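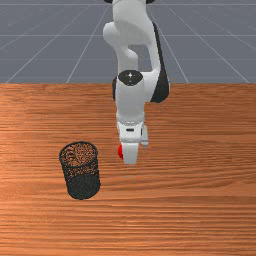 Wenjie Qin asked at the end of the last lecture why we spend two weeks on putting a thing in a basket when a child of three can do it. The question is fair, and these notes try to answer it before we move on to folding and wiping.

Notes for September 27, 2022
Can machines do chores yet?

Tidying up looks like one job. For an arm it is a chain of small ones: find the object, reach it, close on it, lift, carry, let go over the opening. An error early in the chain is carried into every step after it. A hand that closes a little off center may still lift the object, then lose it on the way to the bin.

In simulation we choose the table, the light and the object. One arm, one mesh container and one small red object on a wood surface is about as easy as a chore gets. A kitchen counter at six in the evening is much harder.
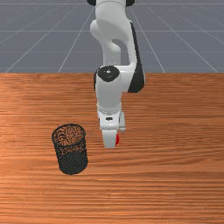 Reading the Stivness results

The Stivness exercise gives you 415 simulated runs of the basket task. In 181 of them the object ends up in the container. Before you call that good or bad, sort the failures by the step where they began. Missed grasps and missed drops need different fixes, and a single score hides which one you have.

Then compare with the shop floor. The Niven packing cell does a similar move all day, but its parts arrive in the same place, facing the same way. A home offers no such help.

Grasping

Two flat fingers and a round object touch over a small area. If the fingers close off center, the object can roll or squeeze out. Softer pads help, and so does a second look from a camera near the hand just before closing. 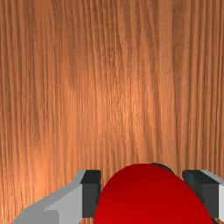
Stuston is less patient with all this: a chore is done when a person no longer has to check it, and by that test no home robot has finished one. Keep that test in mind for the reading.

For next time: read the Brirnton handout, pages 2 to 30, and bring one chore from your own home broken into steps.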